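Handheld grippers for small drawers: flat pads or narrow fingers? And does the cable drag matter?

Posted in Grippers and End Effectors

Rafferty Ridgeway

Hi all, long-time reader, second post. I'm trying to pick between two sets of fingers for a pair of handheld grippers and I keep going back and forth, so I'm hoping somebody who has been down this road can save me another week of it.

What we do: a person holds one gripper in each hand, does a task, and the tracked motion plus the finger opening gets played back later on a two-arm setup. Both grippers are the same body. The fingers swap out with two screws each. Set one is the stock set with a wide flattened pad at the tip. Set two is a narrow pair a coworker drew up and printed, with a thin strip of rubber glued on (the glue is holding so far, knock on wood).

The task that's giving me fits is opening drawers on a parts organizer. Everybody in our shop has one of these things and I figured it would be an easy comparison. Nope! The drawers are shallow at the lip, they're slick, and if you pull a hair off center they rack sideways and jam. With the wide pads I can get a good grip on the drawer but I bump the one beside it. With the narrow ones I get in cleanly and then slide right off about one pull in four.

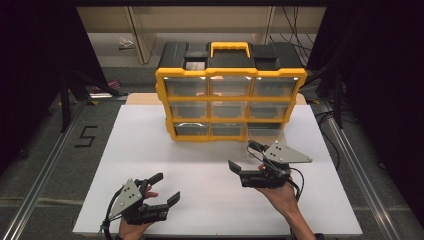 Nine-drawer organizer on the board, a gripper in each hand, left jaws open.

I've been pulling with one gripper and using the other to steady the case. That mostly works, except the case is light and likes to scoot. I tried a strip of non-slip shelf liner under it on Wednesday and it helped a lot, but I don't know if that's cheating, given that the arms will be working on a bare board.

The other thing is the cables. They come off the grippers and go down past my wrists, and by the end of a session I can feel them tugging every time I turn my hand over. I did 172 pulls over a couple of afternoons, split evenly between the two finger sets, and my later ones are noticeably sloppier than my early ones with both. So now I don't trust my own numbers. Is it the fingers, or is it me getting tired and fighting the cable?

Last bit: the marker plates. They're triangular and they stick out a fair way, and when I reach in toward the case with both hands I end up twisting my wrists so the plates don't knock together. Has anybody moved theirs? I'm nervous about touching the mounts after spending a morning calibrating.

Thanks in advance. Happy to post the spreadsheet if anyone wants it, though it's ugly.

Lorna Sarmiento

Oh boy, I know this one. We had the same fight with drawers at Nostamcombe and it ate most of February.

Short version, go with the narrow fingers but fix the rubber. A glued strip gives you friction on the flat of the finger, and with a shallow lip you're hardly touching the flat at all. You're hanging on by the last little bit of the tip. We wrapped the rubber around the end so it covered the edge too, and most of our slipping went away that same afternoon. Heat-shrink works if you don't want to mess with glue. It wears out fast, but it's cheap and you can change it between sessions.

I wouldn't throw out the wide pads, though. They were way better for us on anything you pick up off a flat surface, and if your task goes on to include taking parts out of the drawer you may want to run that half separately and see. I went in assuming one set would win everything and I was wrong about that.

On your numbers, please don't do all of one set and then all of the other! You didn't say if you did, but if so, that's your tiredness problem baked right in. What we do now is blocks of 30 pulls, swap fingers, another 30, then put the grippers down and go get a drink of water. Whoever goes first with the narrow set today goes first with the wide set next time. It's a pain swapping screws that often. I keep a driver on a string around my neck and I look ridiculous.

Also write down which drawer each pull was on. Our corner drawers behaved nothing like the middle one, and when I finally sorted by drawer the whole comparison looked different. If you happened to do more bottom-row pulls with one set, that could be your entire result right there.

For the shelf liner, I don't think it's cheating as long as the arms get it too. Write it down and use it in both places. Or put some weight in the case, a few bags of screws spread around, so it stays put when you tug on it. Just keep the load the same for every session, because a full drawer pulls differently from an empty one (ask me how I know).

Hamish Semple

Agree with Lorna on the blocks. I'll take the cables and the plates.

Cables: run them up your forearm and strap them just below the elbow with a soft hook-and-loop band, leaving a loose loop at the wrist big enough that you can turn your hand all the way both ways without it going tight. From the elbow take them up over the shoulder if you can hang them from something overhead, otherwise straight down behind you. The drag you're feeling is the weight of the whole hanging length pulling on the grip. With a strap at the elbow the gripper only carries that little loop. I went from quitting at under an hour to doing over 3 hours in a day with breaks, same grippers, same cables.

Check the connector end while you're at it. If the cable leaves the body with a sharp bend you'll get dropouts on the finger reading long before you see any damage. Ours showed up as the jaws snapping shut for a single sample and opening again. I blamed the software for days.

Plates: leave them on the mounts you calibrated if you possibly can. If you do move them you have to redo the offset between the plate and the fingertips, no way around it, and anything you recorded before the move has to keep its old offset. We mixed two batches once. The played-back arm missed every drawer by the same amount in the same direction, which at least made it easy to spot.

Before you unbolt anything, try turning the organizer a bit so that your pulling hand comes in straight and the steadying hand comes from the side. You may find the plates clear each other without any wrist gymnastics. Raising the steadying hand up by the top corner of the case helps too.

Virgilio Marquez

just buy suction cups lol

Serious answer, we have the Zidik fingers with the little hook on the tip and they open drawers fine. No idea how they compare to yours. They're useless for picking up washers.

Rafferty Ridgeway

Thank you both (and Virgilio, sort of). Lorna, guilty, I did all the wide ones first. I also looked back and I can't tell which drawer I was on for most of them, so that spreadsheet is going in the trash. Wrapping the tips tonight and starting over in blocks.

Hamish, I tried the elbow strap at lunch with a strip cut off an old knee brace and wow, what a difference. I haven't tried turning the case yet. Do you tape down marks on the board so it goes back to the same angle each time, or do you just eyeball it?

Hamish Semple

Tape, two corners. Vary it on purpose later on, once you've picked your fingers.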